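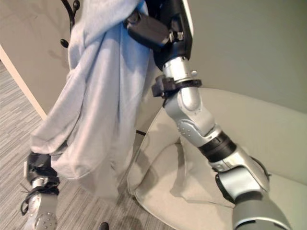

Larasati Goh had told me to start at the top floor and work down, because everyone else does it the other way round and the queue for the planetarium is hopeless by eleven. She was right, and I passed her tip on to two families in the car park!

The family science day at the Huvum centre has been on my list since last October, when we missed it because of a cold that went through the whole house. This year we got there for the doors opening, climbed all the stairs (my youngest insisted) and had the star dome almost to ourselves. The show follows one night sky from dusk to dawn, with the planets pointed out as they rise. Rui Arruda gave the talk live, taking questions in the dark from children who didn't bother putting their hands up, and he answered every one of them. Could you fall into Saturn? How long would it take? What would you eat on the way? I would have stayed for a second showing if my stomach had let me.

The middle floor was all hands-on. We made slime, of course, but the best table was the one with the bridges, where you got a pile of paper straws, a strip of tape and a bucket to hang from the result. My daughter's bridge held 232 marbles before it folded, and she has told everyone we've met since. Next to it Mafalda Bastos was running the pond water microscopes. I had never seen a water flea's heart beating before and I made rather a loud noise about it. 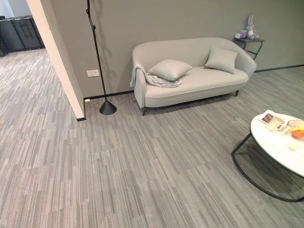
Lunch was the one weak spot. The café ran out of sandwiches early and the soup was slow, so bring your own if you go. There are benches in the courtyard, and on a dry day it's a lovely spot, with the big sundial to puzzle over while you eat.

Then the chess! The Kondance junior tournament takes over the ground floor in the afternoon, and you can wander between the boards as long as you keep quiet. Iñaki Llorente plays anyone who fancies a game at the side tables, several at once, walking from board to board with a biscuit in his hand. I lasted longer than I expected, though not long. My son lost too, then got a patient explanation of exactly where his queen had gone wrong, and he has asked for a set of his own.

We finished at the rocket launch on the grass, with plastic bottles, bicycle pumps and plenty of soaked coats. One went clean over the hedge and got the biggest cheer of the day.

Entry was £3 each and under-fives went in free. Parking is behind the Amodlow building, and the number 2 bus stops at the gate.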